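Femow gripper kit, worth it for phone testing?

benchrat_dale
Looking at the Femow two-finger kit for our repair counter. Need it to pick up phones, hold them for a screen check, put them back. 8 or 10 models, all different widths. Anybody running one? The Pistetmont rep keeps pushing theirs but the quote was silly.

nakande
Had ours since August. Good on glass so far, no slipping. Setup guide is bad, wrist cam mount took me most of an afternoon. Once its going you kind of forget about it.
Nnamdi Akande, Favberg Repairs

solder_mom
Disagree on the "good". We sent ours back. Pads fine, software kept losing the grip width every restart. Support took 6 days to answer and then told me to restart it.

nakande
That was the old firmware no? Mine keeps the width now. Support is slow tho, won't argue.

solder_mom
Maybe. Not paying twice to find out.

benchrat_dale
What about pressure on the edges? Curved phones worry me. And does the wrist cam get a usable view of the screen or is it all glare

nakande
From the wrist cam, default exposure: 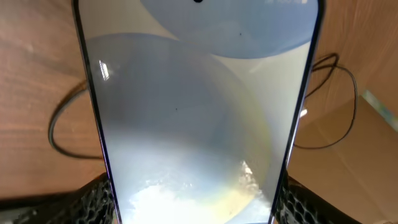 Phone in the fingers, low grip, screen on. Glare patch near the bottom.

benchrat_dale
ok closer than I expected. Two little specks on the screen, dust?

nakande
Dust or marks, can't tell from that. Edge pressure you set per model, start low.

kv_fixit
That glare would kill it for me. How do you check for dead pixels under that?? Radulović sells a hood, ask if it fits before you order.

nakande
Move the lamp. Or tilt and take a second shot, thats what I do

solder_mom
Second shot on 101 phones a week, have fun

benchrat_dale
Asking Femow for a loaner. Will post when I hear back.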